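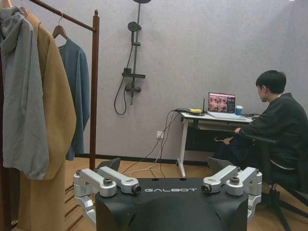

Figure 7.1 A tall wooden clothing rack with a dark reddish-brown finish.

Chapter 7
Feeding the Working Horse

A horse's stomach is small for the size of the animal. It is built to take in forage a little at a time over most of the day. Large grain meals pass through too quickly, and the starch that is not digested in the small intestine can upset the hindgut.

In this chapter you will learn to plan a ration by weight. Feed scoops are a poor guide, as a scoop of oats and a scoop of pellets do not weigh the same. The worked ration follows Mavis, a mare in light work at the Onosora yard, from September until spring turnout.

Before you begin, review the section on body condition scoring in Chapter 6. You will need a hanging scale and a weight tape.

Key terms: forage, concentrate, hindgut, dry matter

Text by Ea Lykkegaard. Copyright Tuketti Press. Contact | Back to top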